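28 July 2023

# Visit to Ultier, Arisach works

I went to look at the hand-held gripper kit Ultier sells to people who want to record handling jobs by hand before they put them on an arm. We have been thinking of hiring one or two for the cleaning bench at Ashworth, where models and other small display pieces get wiped down before they go back in their cases.

The works is one long ground-floor unit behind the bus depot. Parking is poor. I signed in, left my bag in a locker and was taken straight through to the demonstration room, so I saw nothing of assembly until the end.

The kit is a black two-finger gripper with a camera on it and a case to carry it in. You hold it in one hand and do the job. Hire is by the week, in blocks of 2 weeks, and the price covers swapping any finger block that wears. The blocks are printed, and Ultier will do other shapes to order. I asked for the turnaround and was told 5 working days.

The job they had set up was close to ours: hold a glossy black model car nose up in the gripper and wipe it with a soft white cloth in the free hand.

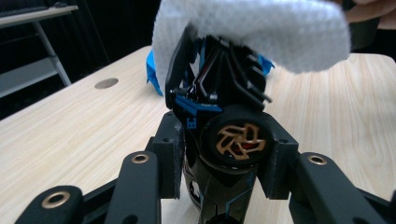
I was given 26 minutes on the same job and got through more of it than I expected. Gripping a car by the body is easy enough. Turning it to get at another side is slower, as you have to set it down and take hold again, and my wrist was tired by the end. The linkage arms run on brass bushings and I felt no play in them. I would like to see the same bushings after a year of daily use, and there was no older unit to look at.

Points I raised:

- Marks on gloss paint. The finger blocks have a slightly grainy face. Ultier offers a soft pad as an extra. I think we would need it.
- Left-handed use. The grip is the same both ways round, but the trigger is stiffer from the left.
- Files. Recordings come off in the Wusis format, and our software can't read it yet. Ultier has a converter, which I have asked to try.

The last part of the visit was a quick walk past the print room and the packing benches. Lunch was sandwiches.

I have asked for a quote for one kit with the soft pads, for a single block of weeks starting when the bench is next free. The trial set they lent to another customer in May is due back soon and we could have that one at a lower rate. The quote should come by email and I will pass it on with the hire terms.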